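Records and Forms: Changes to Incoming Mail at the Wollness Office

2019-06-07

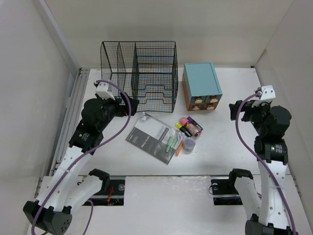 Incoming paper mail at Wollness will be handled under the revised procedure from the start of the new financial year. The procedure replaces the one issued in December and applies to all staff on both floors, including those who share a desk with the Jacobs project team. Electronic mail, faxes received through the server and internal memos are outside its scope.

The main change concerns registration. Under the old procedure an item was registered when it reached the action officer. Items addressed to a team instead of a person could sit unregistered until someone picked them up, and the response period was then calculated from the wrong day. Under the revised procedure an item is registered at the front counter on the day it is received, before it is sorted. The date stamp is applied to the first page of the letter, top right, clear of any printed text. Envelopes are not stamped. An envelope is kept only where the postmark is needed to establish when a claim or objection was lodged, and in that case it is stapled behind the last page.

Each registered item receives a number in the Botuton register. The number is written in pencil below the stamp. Staff should not use the old prefix letters, which the register no longer recognises and will reject without displaying an error. If an entry does not appear in the day list after saving, check the prefix first.

Sorting categories

There are now 7 sorting categories, down from twelve. Accounts payable and accounts receivable have been merged for sorting purposes and will be separated by the finance team on receipt. Tenancy correspondence, formerly split by region, is sorted as a single category. Items marked private or confidential are registered unopened, with the sender recorded if shown on the envelope, and are delivered by hand.

Trays are to be labelled with the category code and not the name of the person who usually clears them. Several trays on the first floor still carry the names of staff who have changed roles, and mail has been misdirected as a result. Replacement labels are in the stationery cupboard, second drawer.

Review of the backlog

A review of paper held at desks was completed last month. It identified 600 items, of which 158 had no register entry. Most of the unregistered items were duplicates of correspondence already received by email, but 44 required a reply and have been sent to the relevant teams. Teams holding any of these should enter the original date of receipt where it can be established, and note "date estimated" in the comments field where it cannot.

Scanning

Scanning remains with Gidis under the existing contract. The collection bag leaves the front counter at 2.30 pm and anything registered after that time goes in the next bag. Remove staples, paper clips and adhesive notes before bagging. Where a note contains information that forms part of the record, photocopy it onto a full sheet and place the copy behind the page it relates to. Bound documents go in the separate blue bag with a cover sheet, as the contractor will not unbind them without written authority.

Originals are returned after scanning and held on site for the minimum retention period. They are filed by register number, not by correspondent. Anyone removing an original must leave an out card in its place showing the register number, their extension and the date of removal. Photocopies of originals should be destroyed once they are no longer needed and should not be put back on the file.

The full procedure and an updated category list are on the intranet under Records, Procedures, Mail. Printed copies of the December version should be recycled. Questions about the register can be sent to the records mailbox, and questions about bag collection should go to the front counter.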